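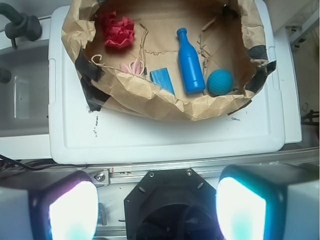

I spent most of a morning last week with my hands wrapped around two plastic handles, trying to talk a robot into picking up a ball. My shoulders still haven't forgiven me. But what a great morning!

Zarmeena Sial had been at me since May to come and see what she and her sister Fouzia are up to at Gollari, the small workshop they run upstairs from the old Brelard bakery. They teach grippers to handle ordinary household bits and pieces, and they do it by getting a person to drive the thing by remote control, over and over, while the computer keeps a record of every move. Later on it has a crack by itself. I'd pictured somebody typing code in a dark room. It's more like learning to reverse a trailer (with about the same amount of muttering).

The job on the day was small objects in and out of a brown paper bag. Sounds like nothing, doesn't it? Danilo Saludo, who has been driving longer than anyone else there, told me paper is one of the things he likes least. A box stays where it is. A bag sags, it leans on your fingers, and a fold you were using as a landmark has gone somewhere else by the next go. Black tape helps keep the rim in line, up to a point.

Danilo did a few to show me. He squeezes the handle and the gripper closes, he tips his wrist and so does the arm, and he barely looks at his own hands. He watches the picture from the little camera down at the gripper and talks to himself the whole time. "Left a bit, down, wait, wait, now." The waiting is the part I couldn't get the hang of. If you hurry, Laiba Chaudhry explained, the recording gets hurried too, and then you've taught the robot to snatch. 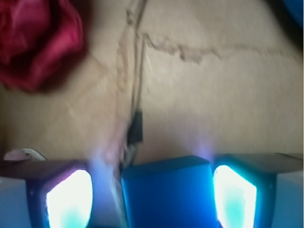

Laiba is the one who goes through the recordings afterwards and decides what stays. The team had 709 of them saved for this one task when I visited, and she reckons she has watched nearly every one right through. She throws out the ones where the driver dithers, or changes their mind halfway down, or nudges something and pretends they meant to. She doesn't throw out the ones where a driver fumbles and then recovers nicely - those are gold, apparently, as the robot has to learn what to do when it misses as well.

I asked whether some of mine would be kept. She was very kind about it. I did 32 tries before lunch, and 5 made it in. Five! I'm telling everybody.

What I hadn't expected was how much of the driver's character comes through. Fouzia swears she can pick who recorded what with the name hidden. Danilo comes in high and drops straight down. Zeeshan Qureshi, who joined at the end of summer, sneaks in from the side every time and gets in under things. Fouzia likes to have both styles in the pile, and she'd like more left-handers while we're at it, so if that's you, please get in touch with them.

The control software is called Tunach, and it's their own work, mostly Zeeshan's these days. There's a slight lag between your hand and the gripper, and they've been whittling away at it for months. I couldn't feel it at all to begin with, then once it was pointed out I couldn't feel anything else. Thanks, Zeeshan.

The next task on the list is folding tea towels, which Zarmeena is looking forward to and Danilo very much is not. They're also after a bigger room, with a bit of help from the Siddiqui small business fund if the application gets up. In the meantime they run open mornings for anyone over 16 who'd like to have a drive. No experience needed, kettle's always on, and parking is easiest round the back before nine. Wear something comfy, and maybe do a few shoulder stretches first.

Print this story | E-mail this story

Get our local news in your inbox. Sign up for the free newsletter. You can unsubscribe at any time.

Contact us | Copyright, all rights reserved | Back to top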